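Home Blog Recipes Garden About Contact

Keeping Up With the Sourdough

I started my starter in September, after Biljana Berisha pressed a jar of hers into my hands and told me to stop being scared of it. I named it Stan (my kids insisted), and we've been feeding him ever since, sometimes at 6 a.m. in slippers, sometimes a good deal later than we should!

The first 5 loaves were bricks. My neighbor Murali ate a whole slice anyway, bless him, with so much butter on it that I suspect he couldn't taste the bread at all. Then one morning the dough finally felt puffy and alive under my hands, and I may have done a little dance by the stove. 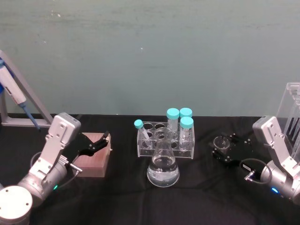 What I changed

I let the dough rise three hours longer than the recipe said, and I quit adding extra flour every time it stuck to my fingers. I also bake with the lid on for the first 40 minutes now, which gives me that lovely crackly crust I'd been chasing all fall.

Next I want to try a rye loaf, and if you have one you love, please leave it in the comments.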